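Making your make-up last: bits and bobs I swear by

Posted 11/25/19 in Home Beauty Tips

I have 13 lipsticks and I wear four of them, so take that as a warning before you listen to me on the subject of thrift! But I do look after what I've got, and these are the small jobs that keep a make-up bag pleasant to dig about in. Most of them take less time than boiling an egg.

Brushes first

If you do only one thing on this page, wash your foundation brush. Wet just the bristles under a lukewarm tap, pointing them down so the water can't creep up into the handle and soften the glue. A pea of plain baby shampoo in your palm, swirl, rinse, swirl again. Keep going until the suds come out white, even if that's five goes (mine took seven the first time and I was mortified).

Squeeze them out in an old flannel, pinch the bristles back into shape and lay the brushes flat with the heads hanging over the edge of a shelf. Big powder brushes need a whole night. Little eyeliner ones are ready by teatime.

Sponges are fussier. Rub them on a bar of soap, squeeze, rub, squeeze, and don't dig your nails in or they tear. When one starts to crumble, out it goes.

The broken powder rescue

Oh, I love this one. You drop your favourite pressed powder, it's in bits all over the pan, and you could weep. Don't! Tip every crumb back in and crush the lot with the end of a clean teaspoon until there isn't a single lump left. Add surgical spirit a few drops at a time and stir it to a thick paste, like royal icing. Smooth it over, lay a square of kitchen paper on top and press with something flat - I use the bottom of a spice jar. Peel off the paper and leave it open until the next day, well away from the hob.

I've done this with a Grodaler bronzer twice now. It sets a touch harder than it was, so you need a firmer brush, but the colour is just as lovely.

Where to keep it all

The bathroom is the worst room in the house for make-up, with all that steam. A bedroom drawer is better, and for some things a cool spot is better still. Eye pencils go crumbly and blunt when they're warm, so give them ten minutes in the fridge before you sharpen them and you'll get a beautiful point. Same for a lipstick that has gone soft in a hot car. Face mist from the fridge in a heatwave is heaven. Leave nail polish out of it, though, as it turns thick and drags.

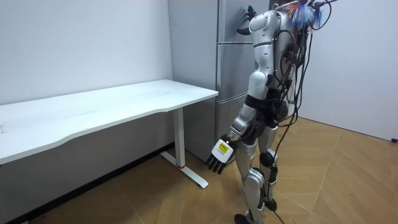
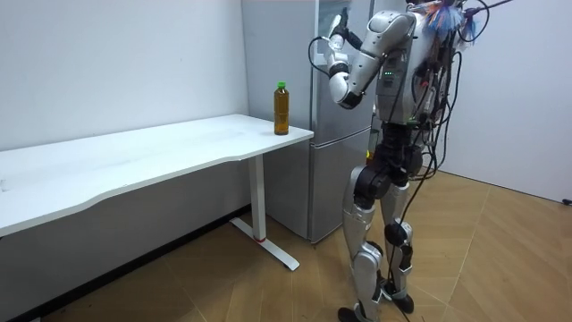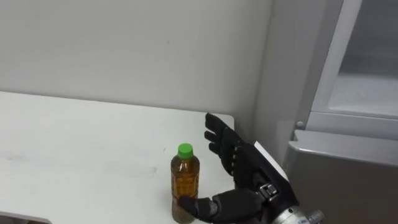
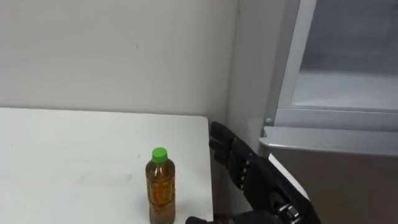
Ro-un Geum wrote in to say that she stands her nearly finished tubes of foundation upside down in a mug overnight, then snips the end off and scrapes out the rest with a cotton bud. She got another 13 days out of the last one, and she closes the cut end with a bulldog clip so it doesn't dry up. I tried it the same evening and was thrilled. Wipe the scissors with a bit of surgical spirit first, and use up whatever is left quickly.

Mascara and sticky lids

Please stop pumping the wand! It pushes air into the tube and the whole thing goes claggy. Turn it slowly against the sides instead, and wipe the neck with a dry tissue once a week. Three months and it goes in the bin, however much is left. I write the month on the lid with a marker - my present one says March, so I know what I have to do.

For a polish bottle that won't open, stand the neck end in a cup of hot tap water for a minute or two and grip it with a rubber glove. Once you're in, clean the threads with a cotton bud dipped in remover, and dab on the thinnest smear of petroleum jelly before you close it. It'll open like a dream next time.

Foundation on a collar

Scrape off what you can with a blunt knife, work in a drop of washing-up liquid from the back of the cloth and rinse with cold water. Do it before the wash and check it again before anything goes in the dryer. Lipstick is greasier and may want two or three rounds. Silk I take straight to the cleaner's in Oststead, having ruined one good scarf already.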